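October, early start, coffee in hand. Course and venue check for the Suvdale Women's Half and the 5K that goes with it. Checked by Roswitha Lenz, with Roos Van Wijk on the bike for the far side of the river. Ticks mean done and fine. Open boxes need somebody's name next to them before the next walk-through.

## Start area

- [x] Start line paint visible from both curbs
- [x] Gantry feet weighted on all corners
- [x] Corral fencing latched, no feet sticking out into the running lane
- [ ] Second exit from the rear corral

*Comment (RL):* I love this start! It's wide, it's flat, and 283 runners in the half will fit without anyone getting squeezed. The rear corral still has only one way out, though, and if someone feels faint back there I want them walking out the side and straight to the medical tent. One fence panel swapped for a gate fixes it.

## Course, first half

- [x] Drain covers on Mill Road flush with the surface
- [x] Low branches by the school trimmed to well above head height
- [x] Cones out at the traffic island
- [ ] Loose gravel at the turn into Nasution Park
- [x] Sightlines for marshals at every crossing

*Comment (RvW):* Gravel is worse than last year. I took the turn on the bike at an easy pace and the back wheel slid. It needs sweeping the evening before AND again at 6:30 in the morning, the cars kick it right back out. Everything else on this side is lovely. The new blacktop past the school is a dream to run on.

## Bridge and towpath

- [x] Handrails solid, no splinters on the river side
- [x] Boards on the footbridge tight
- [ ] Anti-slip strips on the down ramp
- [x] Throw line in place at the boathouse
- [ ] Width at the narrow section

*Comment (RL):* Strips are peeling at the bottom of the ramp, last 17 feet or so the edges lift when you drag a shoe over them. Please replace, don't glue. As for the narrow section, two people can pass side by side but not three, so the "single file, no passing" signs go up again. People were great about it last time.

*Comment (RvW):* Agree on the signs. Can we put the first one earlier? By the time you read it you're already in it.

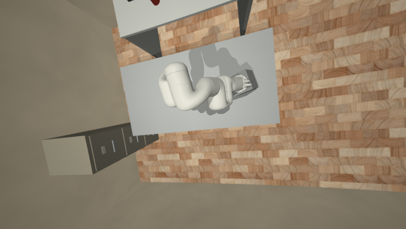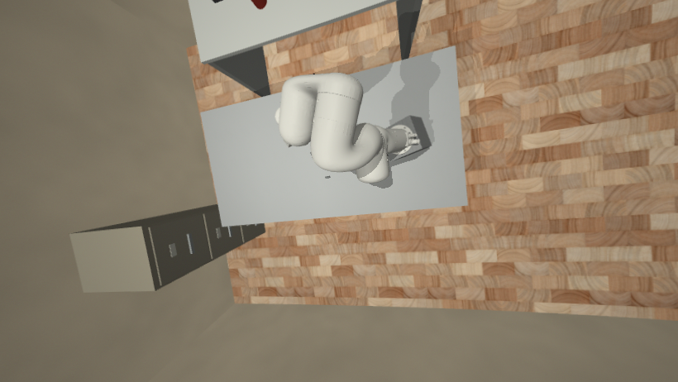
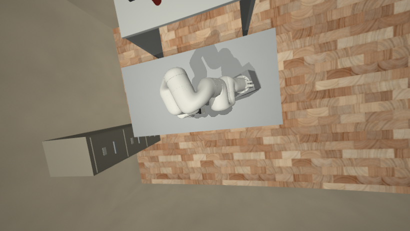
*Robot arm on a gray tabletop, three views.*

## Water and aid stations

- [x] Tables level and locked open
- [x] Cups: 700 at each station, stored off the ground
- [x] Trash barrels on both sides, far enough downstream that people can use them
- [x] Ice at the last station
- [ ] Radio check, station at Plundanell Farm

*Comment (RvW):* Radio was scratchy at the farm gate and perfect when I walked 30 yards up the lane. Move the station up the lane! There's more shade there too, and the runners get a straight line in and out. I'm excited about this one, it's a better spot all around.

*Comment (RL):* Yes. Change the map and tell the ambulance crew.

## Medical

- [x] Tent site marked, ambulance can get in and turn
- [x] Defibrillator battery light green
- [x] Blankets, foil and wool
- [x] Heat and cold plan printed for each lead marshal
- [ ] Privacy screen inside the tent

*Comment (RL):* The screen we have is torn along the top. Someone who's sick or hurt at the end of a long run deserves a bit of peace, so let's borrow one or buy one.

## Finish and clubhouse

- [x] Finish chute clear past the mats
- [x] Timing cables under ramps, ramps taped
- [x] Juvora banner tied down at every eyelet
- [x] Clubhouse fire doors open freely
- [x] Changing rooms: hooks, lights, locks all working
- [ ] Wet floor signs by the showers
- [ ] Ramp at the side door

*Comment (RL):* Changing rooms look terrific, and every single lock works now. The side door ramp wobbles under a wheelchair, it rocked when I rolled ours over it, so it's out of use until the left foot is packed properly. Front door is step-free in the meantime.

*Comment (RvW):* I ran the last mile in just to test the chute and had to stop myself from doing it twice. Ready for a crowd.

## Still open

| Item | Who | When |
|---|---|---|
| Rear corral gate | Roswitha | before fencing goes up |
| Gravel sweep, twice | Roos | evening before, then 6:30 a.m. |
| Ramp strips | | |
| Farm station move | Roos | next walk-through |
| Privacy screen | | |
| Shower signs | Roswitha | |
| Side door ramp | | |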